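**Gorard Institute for Kidney Research** – September 16, 2020

1/ A urine test developed at the Gorard Institute may help doctors identify kidney transplant rejection earlier than the blood test now in standard use. The results of our first multi-site study are now available, and this thread sets out the main findings.

2/ After a transplant, the immune system can begin to attack the new kidney without causing any symptoms. Most clinics watch for this by measuring creatinine, a waste product, in the blood. Creatinine often rises only once the kidney has already been damaged.

3/ When rejection is suspected, the usual next step is a biopsy, in which a small piece of the kidney is removed with a needle. Biopsy remains the most reliable way to make the diagnosis. It also carries a small risk of bleeding and cannot be repeated every week.

4/ The new test, known as the Daswood panel, measures 14 proteins in a single urine sample. Several of them are released by immune cells when they enter kidney tissue. Others come from the cells that line the small tubes of the kidney and appear in urine when those cells are under stress.

5/ The study drew on 2,431 urine samples from adult transplant patients at 3 hospitals. Samples were collected at routine visits and again on the day of any biopsy. Laboratory staff who ran the panel did not have access to the biopsy results.

6/ Among patients whose biopsy confirmed rejection, the panel was positive in 86 percent. Performance was strongest for rejection driven by T cells. It was weaker for rejection driven by antibodies, a form that often develops slowly and is harder to detect by any method.

7/ In many of the confirmed cases, an earlier stored sample from the same patient had also been positive while the creatinine level was still within that patient's normal range. The study was not designed to show whether treatment at that earlier point would have changed the outcome. 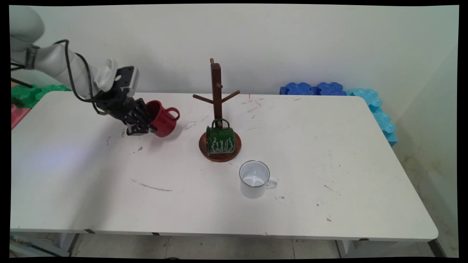 8/ Can transplant patients ask for this test now? The Daswood panel is available only within research studies at present, and patients should continue with the blood tests and clinic visits arranged by their own transplant team.

9/ There are limits to these findings. Urinary tract infection raised several of the proteins and accounted for a large share of the false positive results. The research team is now testing a version of the score that takes white blood cell counts in the urine into account.

10/ Patients who had received a second or third transplant were few in number, and children were not included. The results should not be applied to either group until further work has been done.

11/ BK virus, a common infection after transplant, can look much like rejection on standard tests. The treatments are close to opposite: rejection generally calls for more immune suppression, and BK virus for less. The panel separated the two in most cases, but the number of BK virus cases was too small for a firm conclusion.

12/ The laboratory method was checked independently by the Van Dijk Laboratory, which ran a set of split samples on its own equipment. Agreement between the two sites was close for all but one of the proteins. That protein breaks down quickly at room temperature, and the handling instructions were revised in July to require chilling at the time of collection.

13/ Sites that hold samples collected under the earlier instructions should contact the study office before shipping them. Samples already received do not need to be replaced.

14/ The next study will follow patients from the day of transplant through the end of the first year. Half will receive standard monitoring. The other half will receive standard monitoring and a regular Daswood panel, with results shared with their doctors – a step that was not part of the first study.

15/ Funding for the first study was provided by the Pitenetti Foundation, which had no role in the design of the work, the analysis of the data or the decision to publish. The Institute has filed a patent application covering the panel.

16/ The Institute thanks the patients who gave samples, many of them during a difficult period of recovery. Transplant centers interested in joining the next study may write to the study office through the contact page on our website.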